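Search this site
Enter search term
Search

About Teltum

Teltum is a linen and textile service company based in Flukau. We supply, wash and deliver towels, bed linen, table linen and work garments to hotels, medical offices, fitness clubs and restaurants throughout the region. The company is privately held and operates from a single plant on the east side of town, with a smaller depot in Zamitz that serves customers across the river.

The business was founded as the Ebrahimi Laundry, a storefront operation that took in household washing and a modest amount of hotel work. When the hotel work outgrew the storefront, the company moved to its present site and adopted the Teltum name. The Ebrahimi name remains in use for our garment repair department, which still accepts items from the public at the Flukau counter.

Today the company employs 59 people and serves more than 200 business accounts. Most of our customers have fewer than 50 beds or treatment rooms, and our service has been designed with organizations of that size in mind. Larger properties are welcome, but we do not ask smaller ones to accept delivery schedules or minimum orders that were written for someone else.

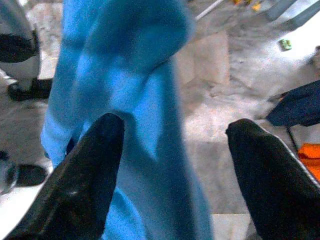 Customers may choose between two forms of service. Under the rental plan, Teltum owns the linen, keeps a reserve stock for each account, and replaces worn pieces at no added charge. Under the customer-owned plan, linen belongs to the customer and is washed, dried and returned in separate lots. Both plans include scheduled pickup and delivery. A written agreement sets out the number of pieces, the delivery days and the terms for loss or damage, and either party may end the agreement with proper notice.

Care of Materials

Textiles arrive at our plant in many conditions, and the way they are sorted has a great effect on how long they last. Items are separated by fiber, color and level of soil before washing. Terry goods are kept apart from flat linen so that lint does not transfer, and colored pieces are washed in their own loads. Pieces that no longer meet our standard are removed from service – torn sheets and thin towels are cut down and sold as cleaning cloths, and the proceeds go toward our staff training fund.

Water use has been a particular concern in Flukau, where summer supply can be limited. Rinse water is collected, filtered and used again in the first wash of later loads. The holding tank installed for this purpose has a capacity of 3,333 gallons. Heat from the dryers is also recovered and used to warm incoming water.

Our Staff

New employees are trained in sorting, machine operation and safe lifting before they are assigned to a department. After their first year they may apply to train as route drivers, machine technicians or account representatives. Many of our supervisors began on the sorting floor, and the company continues to fill open positions from within when it can.

Visits and Inquiries

Prospective customers are invited to tour the plant on Thursday mornings by appointment. Tours begin at the front office at 10 a.m. and include the wash floor, the finishing area and the loading dock. Closed shoes are required – sandals are not permitted in any part of the building beyond the office.

Requests for a price quotation should state the type of business, the kinds of linen needed and the preferred delivery days. Customers in Zamitz may leave written requests at the depot, where they are forwarded to the Flukau office with the next truck.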